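From: Chrysanthi Tzavaras
To: shopfloor-list
Date: January 9, 2022
Subject: Re: [shopfloor] What are the assemblers supposed to do all day?

Markos Theodorakopoulos wrote:

> Our management has been to a trade show, so you can guess the rest. There is now a slide with two arms on it and the word "journey." We do flat-pack seating and some light shelving, 40 people on the floor, most of them assemblers and packers, and they have seen the slide because somebody left it up in the break room.
>
> I've been asked to "gather learnings" from places that are further along. I know at least one of you has arms working on plastic furniture. My questions, in the order I get asked them at the coffee machine:
>
> 1. Does anyone lose their job?
> 2. If not, what are they supposed to do all day?
> 3. Who gets blamed when the thing drops a leg on the floor?
> 4. Do the arms really do the work or does somebody stand there and help?
>
> Vendor brochures not required. I have a drawer.
>
> Markos

Markos,

I'm probably the one you mean. I run the sample and rework room at Clurbridge, the part of the building where stools and side tables come when they have a problem, or when sales wants to know if they're going to have one. Two arms, one table, and a schedule on the wall that used to be a vacation planner and still has somebody's beach week on it.

I'll take your questions in order, with the warning that I've been at this since November of the year before last and my answers have changed several times.

1. Jobs. We had six in the room before and we have six in the room now. I am told this is a success by the people who wanted it to be four. Two of the six are different people, one retired and one moved to Gulto for better money and a shorter drive, and both were replaced, which surprised everybody including the replacements. What did change is overtime. There used to be a fair amount of it before every catalog season and people built their summers around it. It went away very quietly. There was never a meeting. One spring it just wasn't offered, and I had a man in my office with his boat payment written on the back of a pick ticket. If your management is promising no job losses, ask them about overtime in the same breath and watch which way they look.

They did cut the temp positions, and temps don't show up in the number that goes on the slide. Ask about that too.

2. What do they do all day. This is the good one. The job description says "cell operator," which came with a new badge and eleven cents. In practice the day goes something like this. Lay the frame on the sheet. Start the run. Watch. Stop the run. Move the frame the width of a thumb. Start the run. Write down why you moved it. The writing down is new and it's what my people complain about most, more than the noise, more than the standing. They used to put together a stool with their hands while talking about hockey, and now they have to produce a sentence in English about what a gripper did to a foot bar. The first month's log was mostly the word "no."

It got better when we quit using the form that Mader's integrator gave us. That form had 173 failure codes. I can recite some of them. There was a code for "part absent" and a separate code for "part not present," and I never got anyone to explain the gap between the two. We threw it out and went to a spiral notebook and a pen on a string. Somebody types it up at the end of the week. The typed version is better than anything the codes ever gave us, and it contains a lot more about hockey.

The skilled part, and I'd put this in front of whoever wrote "journey," is that the people who are good at the cell are the ones who were good at the bench. They know a leg is going to seat crooked before it does. They can tell you a joint is tight from how the other end of the frame moves. Put a person at the cell who never built the stool by hand and they'll watch an arm push on the wrong thing for half an hour and log it as "running." We tried that with a very nice young man from the office. He's back in the office.

So my advice, and I had to fight for this, is to keep one manual bench. Not as a museum. New hires do their first weeks there and everybody rotates back to it. Management calls it redundant capacity. Then the cell went down for nine days over a cable and the redundant capacity shipped 502 side tables, and I haven't heard the phrase since.

3. Blame. Before the arms, if a leg hit the floor, Dmitri dropped it, and we all said "Dmitri," and he picked it up. Now there's an incident. The integrator says fixturing, the fixture supplier says programming, and the programmer is in another time zone and says lighting. It's always lighting with that man. I've had a shade put up, taken down, and put up again. Meanwhile the operator is standing there feeling like they did it, since they were the only one in the room with a face.

What helped was a rule, agreed in writing before the second arm went live: nobody at the cell can be written up for a stopped run. They can stop it for any reason, including a bad feeling. I was told people would stop it constantly to get a rest. They don't. It's more boring when it's stopped. The rule took me four months and a visit from the union rep, who brought her own chair. Get it first. Once the arms are bolted down you have no leverage at all.

4. Do the arms do the work. Some of it. Fine, I'll be fair. Holding is where they earn their keep. Anyone who has built furniture knows half the job is wishing for another hand, and an arm will hold a frame at a stupid angle until the end of time and never ask you to hurry up. The wrists in my crew are better. The company nurse, who has no stake in any of this, says so, and two people who used to wear braces at the end of a shift don't anymore. I was against the whole thing at the start and that's the fact I can't argue my way around, so I put it in every one of these messages.

What they're bad at is anything a person would do by giving it a little wiggle. White plastic is also no friend of theirs. A big cardboard box with a nice square edge, lovely. A round leg that shines, set into a frame the same color as itself, not so much. We went to a black sheet on the table for the contrast. The sheet was my idea and the integrator put it in his slides as a "high-contrast work surface," so I suppose I'm in a brochure too.

And yes, somebody stands there. Put that in your learnings. Whatever the slide shows, there's a pair of feet just out of it. Our cell was justified on running unattended through lunch and it has never run unattended through lunch. We stagger lunches now. This has done more damage to the social life of the room than anything else I've mentioned. There used to be one long table and a radio, and now people eat in pairs at odd times like they're on a submarine. If you can protect one thing, protect lunch. I didn't think to and I can't get it back.

A few odds and ends that didn't fit under your numbers:

Let the crew name the arms or don't, but stay out of it. Ours had names for a week. Then HR sent a suggestion box.

Don't let the vendor train only the leads. Train everyone on the same day, including second shift, and pay second shift to come in for it. Tsakiris down the road trained two leads, both leads left inside the year, and they had a very expensive coat rack until spring.

The manual is 1881 pages. The part your people need is the four pages on how to stop it and how to move it by hand when it's stopped. Copy those and put them in plastic.

Ask where the table goes before they ask you. Ours went where the good window was.

Expect the tours. I get a group through every couple of weeks and they all stand on the same side and ask the arms questions. The operator is right there. I've started introducing the operator first, by name, with how many years they've been building furniture, and it does shift the conversation a little. One visitor shook hands. It made the notebook.

You also asked off-list whether it looks like the slide. You be the judge. Two from our table are pasted in at the bottom, with the bottle cabinet we've been meaning to move since we got the place. If your management wants to use them in the break room they're welcome to.

I can send the wording of the stop rule if you want it, it's a page and a half, and the rep says she's happy to talk to yours. I'd do that call before the site visit. And get the overtime answer on paper.

Chrysanthi

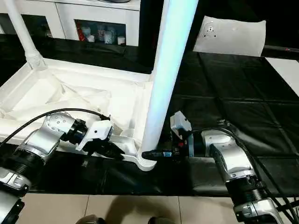
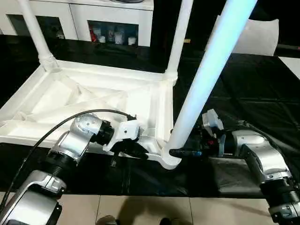 Both: white frame on the black sheet, one arm to each side.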